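Mesa de escritorio Cabral, gris oscuro: cuatro meses de uso

Reseña de Benjamín Gaete
Valoración: 3 de 5

Compré la mesa Cabral en febrero, con pocas ganas. La anterior me había durado 19 años y era un tablón heredado con dos caballetes, feo como él solo, pero firme. Cuando nos mudamos a la oficina del muro de ladrillo, Magdalini Papadakis insistió en que hacía falta algo «más presentable» y acabé pagando 1.261 pesos por esta, que era la rebajada. Sin rebaja costaba 2.745, según la tienda. Yo a esos precios tachados no les hago mucho caso.

El montaje. El folleto dice 18 minutos. Tardé una tarde, contando la búsqueda de una llave que no fuera la que traen, que se redondea al tercer tornillo. Las instrucciones son dibujos sin una sola palabra y el paso cinco está repetido con otro ángulo. Nahuel Vergara vino a sujetarme el tablero mientras yo atornillaba las patas – solo no se puede, diga lo que diga la caja.

La estabilidad. Aquí esperaba un desastre y me llevé un aprobado. Pegada a la pared casi no se mueve. Si la separas y escribes con fuerza, baila un poco a lo ancho. Hay que volver a apretar las patas a las dos o tres semanas, cosa que el folleto no menciona. Desde entonces, bien.

El acabado. El gris oscuro es lo que me convenció en la web y lo que menos me convence en persona. El polvo se ve enseguida y las huellas de los dedos también. Un vaso con hielo dejó un cerco que salió con agua y jabón, pero tuve que frotar más de lo que me habría gustado. Las patas blancas quedan bien, aunque ya sé que la primera patada con un zapato negro se va a notar siempre.

El tamaño. Para un portátil, un cuaderno y un café, suficiente. Para trabajar con papeles extendidos, corta. En la nuestra ha ido aterrizando lo de todos: las flores, la maceta, un ventilador verde lima que cuando aprieta el calor se disputa medio mundo.

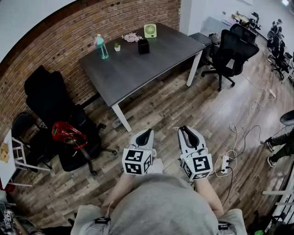 La mesa gris contra el ladrillo, con el ventilador, la maceta y las flores encima.

Los cables. No hay bandeja ni pasacables, y por este dinero me parece tacaño. La regleta sigue en el suelo y los cables blancos se enredan entre sí por mucho que los ordene. Gervasio Yáñez me recomendó las canaletas adhesivas de Kodance. Las probé en otro mueble, se despegaron con el primer calor y no pienso repetir.

La silla va aparte, claro. Con una de oficina negra, de malla y con ruedas, mis rodillas entran sin problema. El suelo de tablas es otra historia: no está del todo plano y a la mesa le habrían venido bien unas patas regulables. Lo resolví con un cartón doblado.

Miré también la Barko, que es más ancha y trae cajón, pero el cajón me pareció de juguete y el plazo de entrega era ridículo.

¿La volvería a comprar? Con el descuento, quizá. A precio completo, no. Si alguien tiene la Cabral con el tablero claro, que me cuente si se ensucia menos, porque estoy pensando en cambiar solo esa pieza y en la tienda todavía no me han contestado si la venden suelta.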